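Teleop vs. hand guiding for bag pickup – what are you all doing?
3 min read

carys_mostyn
So I've been trying to teach my setup to pick a bag up off the floor by its strap, and I'm stuck on how to record the demos. I started with hand guiding, where I grab the wrist and walk the arm through the whole move. It felt great! You can feel the weight and you know right away when the angle is bad. But I had to crouch next to the sofa the whole time and my arm ended up in half the recordings.

Then I switched to remote control from the next room, and I've done 18 runs that way. Cleaner video, much worse motions. I overshoot the strap, back up, wiggle, try again.

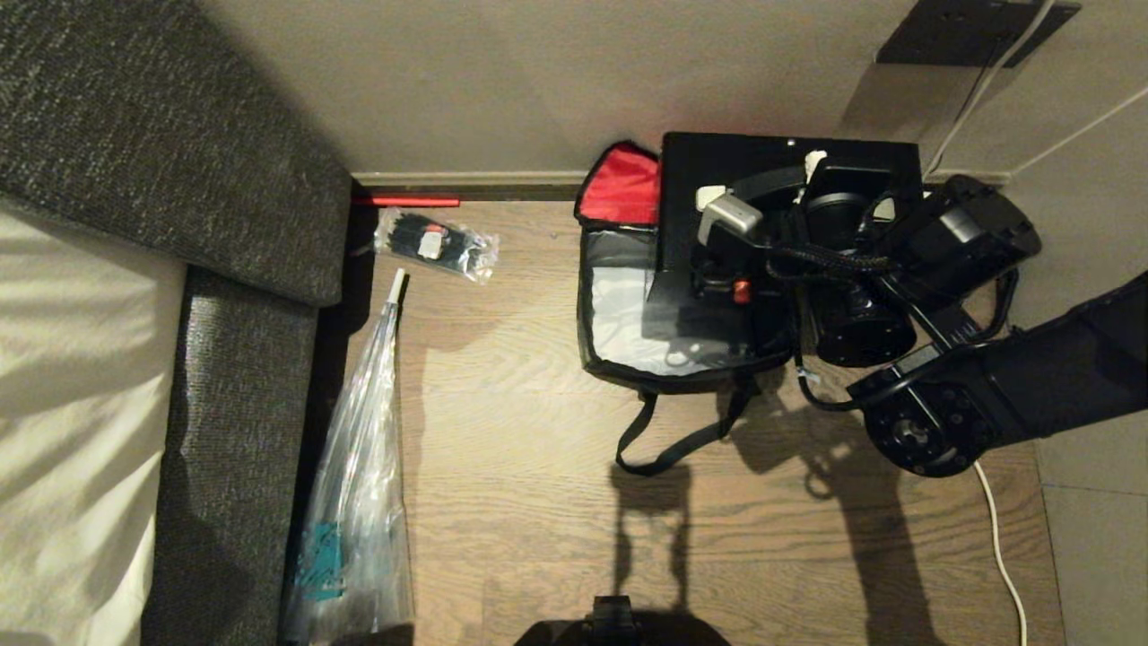
What bugs me is that the policy seems to learn the wiggle. On playback it drifts over the strap, hesitates exactly the way I do, and closes late. Do I throw those runs out, or keep them and hope more data smooths it over? I've also been leaving everyday clutter along the baseboard on purpose, so it doesn't only learn a clean floor. Maybe that was a mistake this early.

zalwood_gz
Throw them out. I kept my bad ones for all of May and regretted it. 100 boring clean demos did more for me than the 800 messy ones I had before. Slow your controller scaling down too, like half speed for the last bit of the approach.

hanna_n
Gonna disagree with Gaetano here. If every demo is perfect, the arm has no idea what to do when it misses, and it WILL miss a strap. Straps flop all over the place. I'd keep the runs where you recover well and cut the dithering before the recovery.

carys_mostyn
Okay, trimming sounds like a decent middle ground. I hadn't thought about editing inside a run, I was treating each one as all or nothing. The handles are another question. On a soft bag with two handles plus a strap, I keep switching my mind about which to go for, sometimes in the same session – and I bet that's poison for the training.

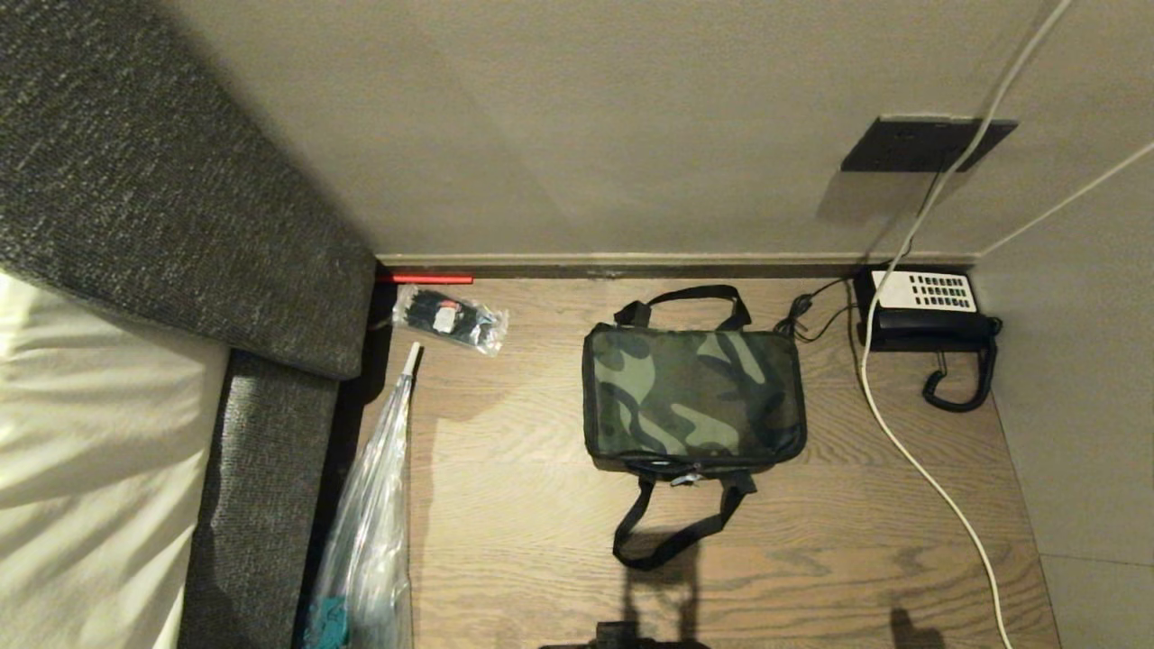 Shahla Hashemi: Pick one grab point and stick with it until it works. Seriously. If half your demos go for the handles and half go for the strap, you can get an average that reaches for the space in between. Add the second option later and label it as its own task.

zalwood_gz
What Shahla said. And Hanna, fine, recoveries are useful, but only once the basic grab works. Teaching recovery first is backwards.

hanna_n
We'll have to differ on that one! My first working grab came out of a recovery-heavy set.

carys_mostyn
Strap only, then. I'll re-record at half speed tonight, keep the good recoveries in a separate folder and train it 2 ways, with and without. Will post whatever happens, even if it's ugly.

Last updated: June 23, 2020

Related threads
Lag on the Dornar hand controller
Hand guiding a stiff wrist – any tricks?
Cledimance recorder drops the last second of every run
How do you label a failed grasp?
Soft bags, hard bags and where to grab them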